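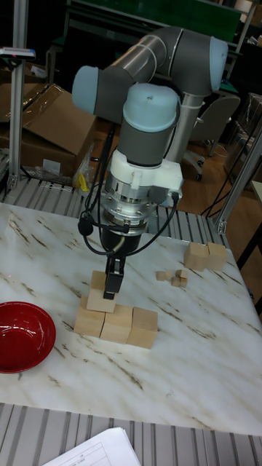 Plain wooden cubes: leave them bare or put something on them?

Posted in Crafts & Small Woodwork
51 views, 2 people following

tallpinekate

Hi all! I have a pile of plain wooden cubes in two sizes, the little ones and some bigger chunky ones, and I can't decide what to do with them. They're pale, no finish on them that I can see or feel, and the corners are already a bit rounded so they're nice to hold. I love how the grain shows and I'd hate to lose that under paint.

They get used a lot for stacking on our table, which has a white marble pattern with brown and gray veins running through it. When they're not in use I'd like them to live in a shiny red bowl that I'm very attached to (my sister got it for me from a little shop in Grendale and no, she can't find another one, I've asked).

My worry is that bare wood is going to go gray and grubby from hands. A couple of mine have dark fingerprints already and I've had them since July. But my neighbor oiled her set and they came out yellow, and she says the tower won't stay up now because they slide. Is that a real thing?

So, do I leave them alone, oil them, wax them, or what? And does anyone know if they'll scratch the table? I don't know what the top is made of, it came with the place. I did try wiping a few cubes with a damp cloth and they felt fuzzy afterward, so I stopped.

Narendra Negi

The fuzz is just the grain lifting. Water makes the loose fibers on the surface stand up, and you can sand them back down in a minute or two. I went through exactly this with a set of 142 that I cut for my niece's classroom, so I have opinions!

What I'd do is get it over with on purpose. Wipe every cube with a barely damp cloth, let them dry overnight with some space between them, then go over each face very lightly with fine sandpaper. Tape the sandpaper flat to a board and rub the cube on it. If you hold the paper in your fingers you'll end up with faces that belly out a little in the middle, and then they rock when you stack them and you'll wonder why your tower always goes at the third one. Ask me how I know. Same goes for the edges, leave those alone if they're already rounded.

After that they can get damp without going fuzzy nearly so much, and the fingerprints mostly come off with the same sanding.

About oil: yes, it will yellow pale wood, some kinds much more than others. Try it on one cube, leave it on a windowsill for a few weeks and compare it with a bare one before you do the lot. I'd say your neighbor is right about the sliding too, if she put it on thick. Mine slid badly until I buffed them with an old T-shirt, and I mean really buffed, a whole evening of it. The wax I tried from the Bansal hardware counter was nicer to look at but slipperier again. For stacking I ended up liking bare wood best and I've left them that way.

If small kids are going to chew on them, read the label on whatever you buy and let it cure the full time it says. And please watch the size of the little ones around babies. Mine are 30 mm and I still kept them away from the youngest.

On the table I can't say much without knowing what it is. Bare wood by itself is pretty soft. It's the grit stuck to the bottom that does the damage, so wipe the top down before you start building.

orchardlane

I never finish mine and they look fine. They get darker, so what. Mine are from Orkex and have been dropped down the stairs a hundred times.

Red bowl sounds cute. Careful dumping them in if it's ceramic, I chipped one that way.

mo_in_nakthorpe

Agree with most of what Narendra said, but I'd skip the wiping stage if you only have a few dirty ones. A clean white eraser takes off a surprising amount of finger gunk if it's fresh! I do mine while the TV's on. It won't touch anything that has soaked in (we had a blueberry situation) and you do have to brush the crumbs off after, but you aren't getting the wood wet at all.

Also, if you do wash them, don't leave them in a heap in the bowl while they're still damp. I did that with a batch and the ones at the bottom got little dark specks that never sanded out. Spread them on a towel and turn them over once.

tallpinekate

Thank you! Tried the eraser on the two worst ones and the prints came right off one of them, the other one needs sanding I think. I'm going to do the board thing with the sandpaper and leave them bare. The bowl is shiny but I couldn't tell you if it's ceramic, so I'll be putting them in by hand from now on.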